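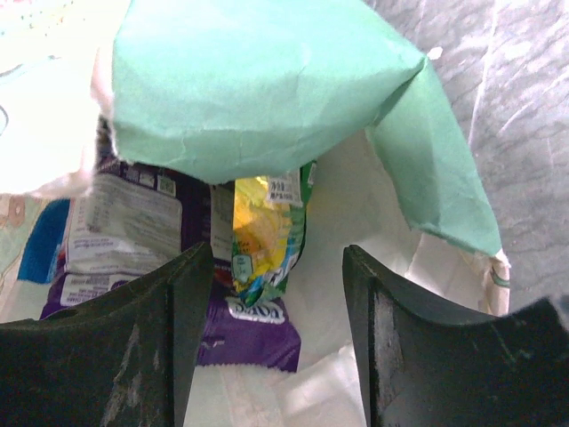 Eating on the Slow Train to Brerkthorpe

Monday, March 20, 2023

I take the slow train to Brerkthorpe twice a month to see my father. The fast one costs double and saves me less than an hour, and it drops me on the wrong side of town, so I would spend what I saved on a bus. The slow one stops everywhere. It leaves mid-morning and gets in after lunch, and that means I eat on it.

For a long time I handled this badly. I would buy something at the station, usually a hot roll, and finish it before we had left the platform. By the third stop I was hungry again and there is no food car. There used to be a man with a cart but he stopped coming through sometime before January of last year. So I started packing food, and after a lot of trips I have opinions about it.

What travels well

Anything dry. Crackers, pretzels, roasted chickpeas, a plain roll with butter already in it. Hard cheese is fine for a few hours if you cut it thick. Thin slices sweat and stick together. I cut mine into blocks and wrap them in wax paper, and I cut the apple at home too, then put it back together with a rubber band so it doesn't brown. My father taught me that one and I thought it was silly until I tried it.

Small snack packets are worth the extra money on a train. I don't buy them for the house, where a big bag and a bowl do the same job. On a train you want something you can open, finish and fold flat. A big bag sits open on your lap for two hours and then tips over when the train leans into the curve after the reservoir. I have done this with peanuts. They rolled the whole length of the car, and a little boy followed them down the aisle picking them up, and his mother had to go after him.

Boiled eggs travel well and I still don't bring them. The windows on that train do not open.

What doesn't

Bananas, unless you eat them in the first hour. Yogurt. Anything with a sauce. Tomatoes in a sandwich, which soak the bread by the time you want it. If I want tomato I bring small whole ones in a jar.

Chocolate depends on the seat. The heaters run along the wall under the windows and they are either off or very hot. If you put your bag on the floor by the wall you will have liquid chocolate before the junction. Keep it on the rack or on the aisle side.

Soup in a flask is good in theory. The tables fold down from the seat in front and they slope toward you by a few degrees, enough that a full cup will not stay full. I fill the cup a third of the way and drink it like coffee.

The bag itself

I use a paper bag. I have tried a lunch box with a clip lid, and it was fine going out, but then I had an empty box to carry around all weekend. Paper gets crumpled and ends up looking terrible, and it doesn't matter. It makes less noise than plastic once it has been used a couple of times, it stands up by itself if you fold the top edge over, and when you're finished the wrappers go into it and the whole thing goes in the bin on the platform.

One warning about paper is that cold things make it damp and then the bottom goes. Put the cold item in its own wrap, on top. I lost a jar of pickled beets this way on the footbridge at Povix, where you change from one platform to the other with four minutes to do it. The stain was still there on my next trip and I walked around it.

The change at Povix

A few words about that, for anyone making the same trip. The timetable says four minutes and in my experience you usually get them. If you miss the connection the next train is 41 minutes later. There is a waiting room with a heater and a bench, and across the road is Tang, a small shop that sells tea, rolls and newspapers. The rolls are decent. They close for the afternoon on Sundays, so coming home I don't count on them.

Sit in the rear car on the first leg. It stops nearest the footbridge stairs. The elevator works but it is slow, and if there is somebody with a stroller ahead of you, you should let them go and take the stairs.

Other people

The woman I used to work with, Cheuk-hei Wei, came with me once on her way to the coast. She brought cold noodles in a tin with a pair of scissors to cut them, and she ate tidily with a cloth on her lap while I got crumbs in my sleeves. I have carried a cloth ever since. A dish towel works. It covers your lap, it wipes the table, and it pads the jar on the way there.

I don't think you need to offer food to strangers, but I do keep one extra packet in the bag. Delays happen, mostly in the single-track section past Grikutier, where you wait for the train coming the other way. We once sat there for most of an afternoon with a view of a field and a water tank. By the end of it people were sharing whatever they had. I gave away the crackers and got half an orange and a very good piece of ginger cake back.

What I packed last time

A cheese roll, the apple with the rubber band, two packets of something salty, a flask of tea, and a slice of the fruit loaf I make for my father. The rest of the loaf was in my suitcase. He says it is too dry and then eats it with butter for three days. I have stopped adjusting the recipe.

I ate the roll before Povix, the apple after, and one packet at the passing loop. The other I gave to my father, who had forgotten to eat lunch. He met me at the station in his slippers, with the dog.

I go again in two weeks. The tickets have gone up a little, and they are replacing the track past Grikutier in the spring, so for part of the way it may be a bus. I haven't worked out what to eat on a bus. If you have done that stretch by road, leave a comment and tell me if there's a stop.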